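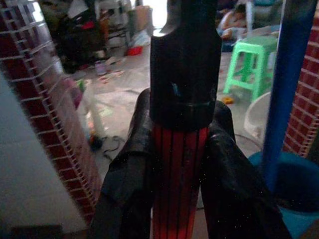
12 comments 41 shares

3.2 Getting to the island, and who comes

Fieldwork on Trana was done in February, the tail of the wet season, by the two authors (Sopacua and Simanjuntak). Boat from the mainland pier at Pundico, once a day, twice on Wednesday when the market runs. The crossing takes 3 hours in calm water and a good deal longer when it isn't. We were turned back once. Visitors we spoke to on the boat nearly all had the same plan: one night, the beach on the north side, back on the next boat.

That plan matters for what follows. A visitor who stays one night eats twice on the island, maybe three times, and spends almost nothing away from the landing. A visitor who stays four nights walks. They find the fruit stalls on the upper road, they get their hair cut, they hire a bicycle and break it. Guesthouse owners were very clear on the difference and we did not have to prompt them.

There are 6 guesthouses. All family run, none with a website of its own. Bookings come by phone or by somebody's cousin at the pier. Skornumach, the largest, takes bookings through an agent in Pundico and pays commission, which its owner described as "money for answering the telephone". Setiawan is the oldest and sits above the bay; breakfast there is fried banana, egg, and coffee so sweet that one of us (FS) gave it up by the second morning.

3.3 Interviews

Long interviews with owners, short ones with visitors while waiting for the boat. Owners were seen at home, mostly after lunch when it is too hot to do much else. Talk was in the local language where possible and notes were typed up the same evening, power permitting. The visitor survey was on paper, one side, and gave 272 usable forms. A few more were lost to rain. We asked how long people stayed, how they heard of the place, what they spent money on and whether they would come agian.

Spending answers are weak. People remember the room and the boat, they forget drinks. We have left spending out of the main table and only use it where an owner's own book backs it up.

3.4 The path question

One matter came up in nearly every owner interview and was not on our list. The path from the landing to the north beach used to go through the village, past the well and the two shops. After the landslip a new track was cut along the shore. Quicker, flatter, nice view over the reef. It also misses the village altogether.

Shopkeepers put the fall in their trade down to the shore track. Guesthouse owners on the bay side like it, as they would. Those up the hill want the old path cleared and a sign put up, and two have begun clearing their own stretch by hand. It is steep, over 2000 steps by one owner's reckoning, we did not check. Visitors who had taken it by mistake were often the ones most pleased with there day: a dog that followed them, nutmeg drying on mats, an old man who insisted they sit down.

We return to the path in section 5, where length of stay is set against the route taken (Figure 4).

Share this 41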